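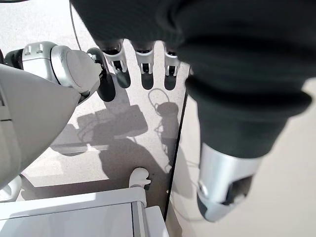
How long does a sourdough starter take before you can bake with it?

Mine took most of July, and I would plan on a couple of weeks at the very least, longer if your kitchen runs cool.

I know the recipe cards say five days. I had one of those cards taped to the cupboard door, and on the fifth day I had a jar of gray paste that smelled like nail polish and I very nearly tipped it down the sink. I'm so glad I left it alone (I went to bed in a bit of a huff instead), and the next week it started to smell like apples and I forgave it everything.

My starter began with flour from the Arnlow mill shop, the whole rye in the brown paper sack, and plain tap water that I let stand overnight in a pitcher. I fed it once a day at breakfast and then, when it got lively, at suppertime too. The jar lived on top of the refrigerator, next to the radio, and my husband learned to reach around it.

Cristóvão Neves, who taught the evening bread class I took back when we lived in Dradow, used to tell us to stop looking at the clock and look at the jar. I wrote that down at the time and then of course went home and looked at the clock for years. He was right, though! Some mornings mine doubled before I had finished my coffee, and on others it sat there sulking until the middle of the afternoon.

Now, the loaf. I've been making the same one for a while now and I don't see myself changing it soon. It takes 200 grams of starter, 1000 grams of flour and enough water to make a dough that feels like an earlobe - that's my grandmother's measure and I've never found a better one. Salt goes in after the first rest. I fold it 4 times over the afternoon, usually while I'm doing something else, and then it goes into the refrigerator overnight with a shower cap over the bowl. It makes two good-sized loaves, one for us and one for whoever is nearest.

The first one out of this starter was flat as a hat and we ate the whole thing with butter and plum jam, standing up. The second was better. By the fourth I was sending pictures to my sister, who doesn't even like bread.

If you'd like a bit of mine and you live close by, bring a clean jar and come by after four o'clock. Otherwise rye and patience will get you there. Next time I want to write about what I do with the discard, mostly crackers, and one rather unfortunate chocolate cake.

Filed under: Bread & Baking, Slow Kitchen
4 min read
186 shares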